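Consejos para cuidar los instrumentos de la banda en casa

Cuando un alumno lleva el instrumento a casa durante las vacaciones, muchas veces lo deja en cualquier rincón. Después, en la primera clase, hay llaves pegadas y cuerdas rotas. Con un poco de orden en el taller o en la cocina se evita casi todo.

Las boquillas de metal se lavan con agua tibia y jabón suave. No use agua muy caliente en las de clarinete - la ebonita pierde el color y toma mal olor. Séquelas con un paño de algodón y déjelas fuera del estuche toda la noche.

Para los arcos, afloje siempre las cerdas antes de guardar. La resina que queda sobre la tapa del violín se quita el mismo día, con un paño seco. Yo compro paños Plasar en paquete grande y los corto por la mitad.

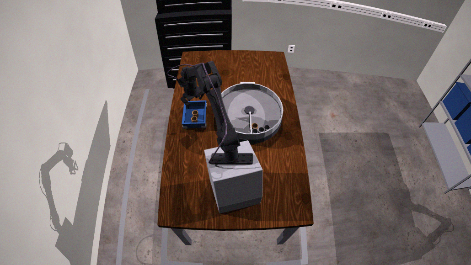

Mesa larga de taller, con una bandeja redonda y un cubo azul.

Si va a cambiar zapatillas o corchos, trabaje sobre una toalla clara, así los tornillos no ruedan al suelo. Ponga cada tornillo en una huevera, en el mismo orden en que salió. Para madera muy fina conviene lija de 2.000, y muy poca presión.

El aceite de pistones Namgate viene en botella pequeña y dura un curso entero. Tres gotas por pistón son suficientes - más aceite solo ensucia.

Los estuches con olor a humedad se abren al sol una tarde, sin el instrumento dentro. Después, una bolsita con 300 gramos de bicarbonato, bien cerrada con tela, y se cambia en febrero.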